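**1/** New results from our hand-held gripper work and I've been itching to post them! Short version: letting two people record in the same room at once seems to do the policy no harm at all.

**2/** We gathered 1,651 demos of picking up thin things (pencils, sticks, straws, all the stuff that rolls away from you). Half were recorded solo, half in pairs. Same training for both.
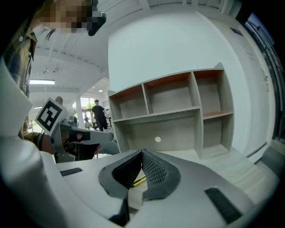

**3/** On the real arm, the solo set got 59 out of 64 picks. The paired set got 59 as well. I made Yamila Espinoza recount it, twice.

**4/** The paired sessions also went much faster, and Deming Duan reckons people take fewer breaks when they've got company (I certainly do).

**5/** Only one arm so far, and only 8 objects. Pascual Ocampo is setting up the bigger test now, with clutter!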